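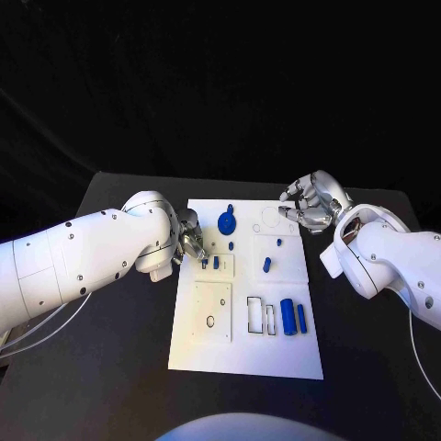 The Well at Wena: how a whole village asked for water

Grikora Young Readers, History Corner
Written by Archana Mittal

If you get thirsty while you are reading this, you will probably go to a tap, or a bottle in your school bag, or the refrigerator (if the grown-ups don't mind the door being opened again). You won't have to ask anybody whether you are the right kind of person to drink. I'd like you to keep that in your head while I tell you about a village called Wena, and a long argument over a well, and a very large pile of paper.

Where was Wena?

Wena was a farming village in the hills above the Sengar River, in India. The story happened in the nineteenth century, which means the years from 1801 to 1900. I used to get this muddled all the time when I was little, and I still count on my fingers sometimes! The nineteenth century is the 1800s, the twentieth century is the 1900s, and so on. The number is always one ahead of what you expect.

People in Wena grew millet and beans, kept goats, and went down to the market at the bottom of the hill to sell what they could spare. There was one good well, right in the middle of the village, with a stone wall around it and steps on one side. It stayed full even in the hottest months. There was also a pond a long walk away, which was shared with the buffaloes and got rather green by the end of spring.

Who could use the well?

Now comes the unfair part. At that time, many people in India were sorted into groups by birth. We call this the caste system. The group you were born into could decide what job you did, whom you married, where your house stood, and even which path you were allowed to walk on. You couldn't swap groups by being clever or kind or hard-working. It was settled before you had opened your eyes.

In Wena, families from the groups that were treated as "high" used the well. Families from the groups that were treated as "low" had to use the green pond, or else stand a little way off from the well with their pots and wait until somebody felt like pouring some water in for them. Sometimes a kind neighbor came along quickly. Sometimes they stood there all morning, and went home with their pots empty, and the cooking had to be done late.

Treating people this way is called discrimination. It's a long word, so say it slowly: dis-crim-in-a-tion. It means treating somebody worse because of the group they belong to.

What is a social reformer?

You will meet the words "social reformer" again and again in your history books, so let's stop for a moment and take them apart. "Social" is to do with how people live together. To "reform" something is to change it and make it better. So a social reformer is a person who looks at the way everybody lives together, sees something wrong in it, and sets to work on putting it right.

Some reformers opened schools for children who had been kept out of them. Some wrote songs and plays, or printed newspapers, or marched along roads where they had been told they must never set foot. Lots of them were not famous at all, and their names were only written down in one or two places, if they were written down anywhere.

The man in our story was called Harsh Shakya. He mended carts. He had learned to read as a grown-up, sitting with his sister's children while they did their lessons, and he read slowly and out loud, with his finger under the words. His family was one of those that had to use the pond.

What is a petition?

Harsh Shakya decided to write a petition. A petition is a letter asking somebody in charge to do something, and it is signed by lots of people instead of only one. One person asking can be ignored fairly easily. A great many people asking together is harder to leave in a drawer, although, as you will see, the officials did have a try.

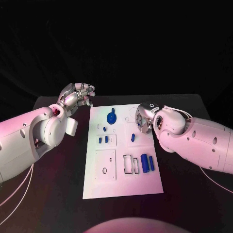 A white sheet lying flat on a dark tabletop, with a robot arm on either side.

His petition was quite short. It said that the people of Wena had dug the well together, long ago, and that the grandparents of the pond families had carried stones for it just like everybody else's grandparents. It asked that anyone who lived in the village should be allowed to draw water there, at any hour of the day.

Then he had to get it signed, and he did most of this on foot. He went from house to house in Wena, and afterward to the villages farther down the river, where people had the same trouble with their own wells. Many of the people he met had never been taught to write. They pressed a thumb in ink and then onto the paper, and a thumbprint counted just as much as a name. If you look closely at your own thumb, you will find tiny curving lines on it, and no other person in the world has lines quite the same as yours.

When he was finished there were 1,833 names and thumbprints. Imagine your school hall filled up with people, and then filled up again, and probably again after that.

Did everybody agree?

No, and I don't want to pretend that they did. Some families who used the well were angry. They said things had always been done this way, and they stopped bringing their carts to Harsh Shakya for mending, so for a long while he earned very little. But there were people from the well side of the village who signed too. One was a grandmother who had been pouring water into other people's pots for most of her life, and who said that her arms were tired and it was high time they poured it themselves.

The pond families helped each other through. They shared grain, and they took turns minding each other's goats so that people could go down to the district office and ask if there was an answer yet. There usually wasn't.

How long did it take?

It took 14 months. I know that when you are eight or nine years old, that sounds like forever (you would have a birthday in it, and perhaps two!). The petition was sent to one office, which passed it to another office, which sent it back to say that the wrong kind of ink had been used on the first page. So the first page was written out all over again.
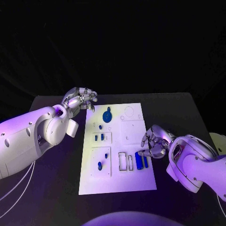
Photo: Neltside Picture Library

At last, one February, an official rode up the hill with an order to be read aloud beside the well. It said that the well belonged to the village, and that the village meant everyone who lived in it. Almost 200 people came to listen. The old stories say that after the reading there was a long silence, because people weren't sure what to do next, and then a girl of seven walked down the steps with a brass pot and filled it.

It would be lovely to stop there, but history is a bit messier than that. For some years afterward, a few families refused to use the well at the same time as their neighbors and came very early, before the sun was up, so as not to meet them. An order on paper can change a rule in one day. Changing how people feel takes a good deal longer, and needs a lot more patience.

And what about today?

The Constitution of India, which is the country's most important set of laws, says that people must not be kept away from wells, shops, or roads because of their caste. It came into force in 1950. Even so, unfair treatment hasn't disappeared, and there are people working on it now, in villages and in big cities too.

Words to remember

Caste: a group that a person is born into, which was used to decide what they could and couldn't do.
Discrimination: treating someone worse because of the group they belong to.
Petition: a written request signed by many people.
Reformer: a person who works to change something unfair.

Something to try

Think of one thing you would like to see changed at your school or on your street. It can be small, like a bench that needs fixing or a library that shuts too early. Write a petition about it in 3 sentences: what is wrong, who it bothers, and what you are asking for. Then read it to someone at home and see whether they would sign it. If they say no, ask them why, and listen all the way to the end of the answer, even if it's a long one. You may want to change a sentence or two before you ask the next person.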